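Grey carpet, grey knit

Mon 3 August

When I moved to the flat in Clulonstead I did not choose the carpet. It was already on the floor, striped carpet tiles in every room except the bathroom. In the beginning I thought it looked like an office. Now I like it, and I have even bought two spare tiles from Talukder, the small shop behind the station, in case I spill something.

Last weekend I decided to go through my winter clothes, while it is still warm and I don't need any of them. I do this on the floor, because my bed is too small for making piles. One pile is to keep, one is to wash, and one is to give away.

The most difficult thing was the grey knit. It is thick and heavy, and it takes half a shelf for itself. I bought it in October some years ago and paid 22 dollars at the Flakden market, which was a very good price for such a knit. I wanted to give it away. Then I took it in my hands again and changed my mind. 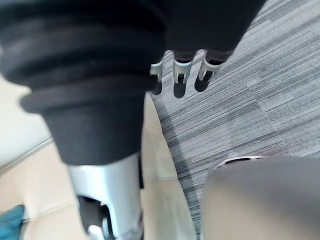
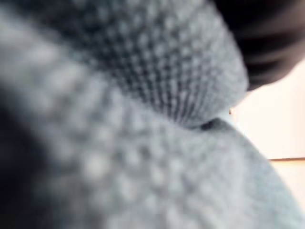 The striped carpet tiles first, and then the grey knit from very near.

I like most the place where the bumpy stitch changes into the ribbing. My grandmother was knitting all her life and she taught me to look at this part first. If the ribs are close and regular, the person who made it was patient.

So it stays. I will wash it by hand in cool water and dry it flat on a towel, never on a hanger, or it will become long like a dress. After that I must vacuum, as the knit leaves small fibers between the stripes and my broom does not catch them.

The shelf is still too full. Maybe I will write about the shelf next time.

Recent posts
My Elitz iron after one year
How I fold towels in a small closet
A Saturday at the Flakden market
Soup for 2 days

Contact | Copyright Grey Days in Clulonstead | Back to top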